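Sports Broadcasting and Media, Week 2: Calling a game on the radio
Notes by Irén Vörös

Okay, so last week we watched a lot of television and complained about it, and this week we take the television away. Radio play-by-play is where I started, and I still think it's the best training you can get, even if you plan to spend your whole career on camera. On TV the viewer can see the ball. On radio, if you don't say where the ball is, there is no ball.

Start with the three things a listener wants when they get in the car: who's playing, what's the score, how much time is left. You will forget the score. Everybody does! I once went most of a quarter without giving it, and my producer, Abelardo Ríos, slid a note across the desk that just said SCORE in capital letters. I still have it. Some callers keep an egg timer in front of them and give the score every time they turn it over. I use a sticky note on my spotting board, which is less elegant but doesn't roll off the table.
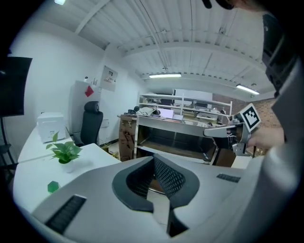 Laptop open at the desk.

Next, spotting boards. A board is a sheet (or two, taped together) with every player's number, name, height, hometown and one or two facts you could say in a single breath. Make your own. I know you can download them, and I know the Hiveo templates look nicer than anything you or I will draw, but the point of making a board is that by the time you've finished you hardly need it. Write the names the way they sound. If you aren't sure of a pronunciation, go ask the team's media person before warmups, and then ask the player too if you get the chance – the two answers don't always match, and the player wins.

A word on how much to prepare. For my first season with the Marulanda women's team I used to write up more than 300 facts a game and got to maybe a dozen of them. The rest wasn't wasted exactly, but I was so keen to use my material that I talked right over a steal. Please don't do that. The game comes first and your notes fill the gaps.
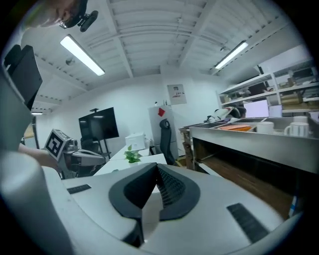

A small camera with its lens pointing down.

Geography! This is the part students skip. Tell us which way each team is shooting, left to right or right to left on your dial, and tell us again after halftime. Then use the floor: top of the key, left wing, near corner, baseline. "She shoots" is nothing. "Vega, left wing, pulls up from 15" would be a full picture, and it takes about as long to say as it does to happen. Short verbs, present tense, and let your voice go up only when the play does. If you're already shouting in the first minute you'll have nowhere to go in the last one.

Working with an analyst: play-by-play has the ball, the analyst has the whistle. When play stops, you stop. Count one beat before you jump back in. If your partner is mid-thought when the inbound pass comes, touch their arm or raise a finger, agree on the signal beforehand, and don't get cross about it on air.

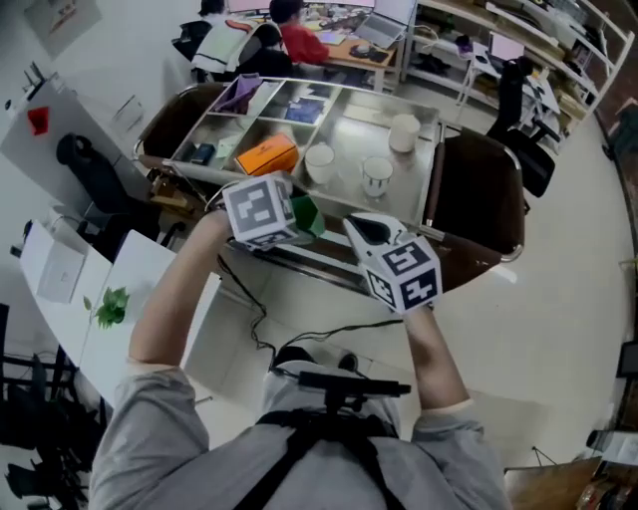

Both hands up at the table, seen from above.

For next time, listen to the Sullito recording in the course folder (first half only) with your eyes closed and mark down every time you lose track of the ball. Then mute any basketball game you like and call one quarter into your phone. No edits, no second take. Bring 600 words on what you heard when you played it back – what you left out, which phrases you leaned on, how often we got the score. Mine was "and look at this," which is a terrible thing to say on the radio.

Reading is chapter 2 of the course pack. Office hours are in room 317, right after class.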